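3.2 Collecting the demonstrations

All demonstrations in the tape set were collected by teleoperation on a single tabletop over the course of November. An operator drove the arm and a second person, called the attendant in what follows, stood at the table and changed the layout of the objects between episodes. We tried early on to have one person do both jobs. It was slower, and the operator tended to place objects where the arm could reach them easily, so the layouts came out too much alike.

The object set is small. It consists of rolls of tape that differ in color, width and the size of the center hole, together with a few flat items that are there as distractors. We chose tape because the same roll can be picked up in several ways. A wide roll lying flat can be pinched across its wall, with one finger inside the hole and one outside. A narrow, compact roll can be taken across its full width. Operators were told to use whichever grasp looked natural to them and to keep to it until the episode ended. Switching from one grasp to the other in the middle of an approach was a common cause of hesitation in the pilot recordings, and the policies trained on those recordings copied it.

Each layout was used for two episodes, one for each of two target rolls, and then changed. Over the whole collection we used 72 layouts. The attendant was given a printed card for each layout naming the target rolls and the region of the table for each, but the exact position and rotation were left open. Distractors were placed freely. Scripted positions would have been easier to report, but in a previous project with the Kneath controller we found that hand placement gave a wider spread than any grid we had the patience to follow.

An episode began with the gripper closed and pointing down over the table. The operator then read out the instruction, for example "put the black tape inside the white tape," and started the recording with a foot pedal. The episode ended when the operator pressed the pedal again. Episodes in which the target was dropped were kept if the operator recovered without help. Episodes in which the attendant had to touch an object after the pedal was pressed were thrown out and repeated, and the repeat used a fresh placement of the same card.

Two operators did most of the driving. The first had long experience with the Mostix interface; the second learned it for this study and was given 50 practice episodes, none of which are included. We had planned to balance the two, but illness in the second week left the first operator with the larger share. We return to this imbalance in Section 5, where it affects the results on the narrow rolls.

We did not clear the background. Boxes and other stored items were left behind the table, and the attendant was free to stand wherever was comfortable during an episode. A policy trained only on tidy recordings had failed in our earlier tests as soon as anyone walked up to the table — the arm would slow down or drift toward the person's side. The attendants' faces do not appear in the released recordings.

After each session the episodes were checked by Dalia Ozoliņš, who watched them at double speed and marked those with missing video, a wrong instruction or a late pedal press. We kept 136 episodes after this check. Most of the rejected ones came from a single Thursday when the recording disk filled up and the last part of every file was lost.

Figure 2 shows two moments with different arrangements of the rolls.

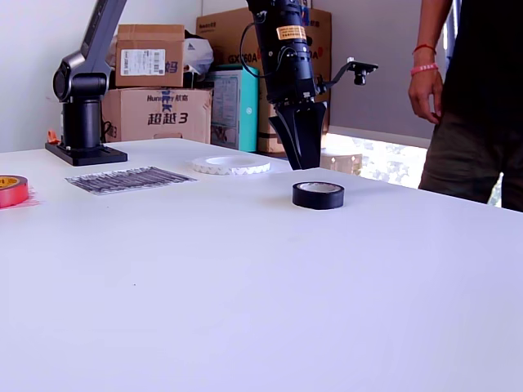
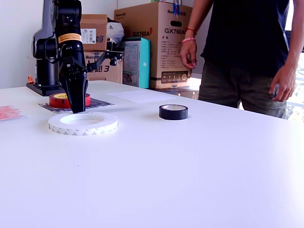

Figure 2. The gripper closed above the table, with black electrical tape, a wide white roll and a red or red-orange roll in both views. The attendant stands behind the table at right.

3.3 Labels and splits

Every episode carries one instruction in plain English, taken from what the operator read out and corrected for slips of the tongue. The splits were made by layout, so that both episodes from a layout fall on the same side.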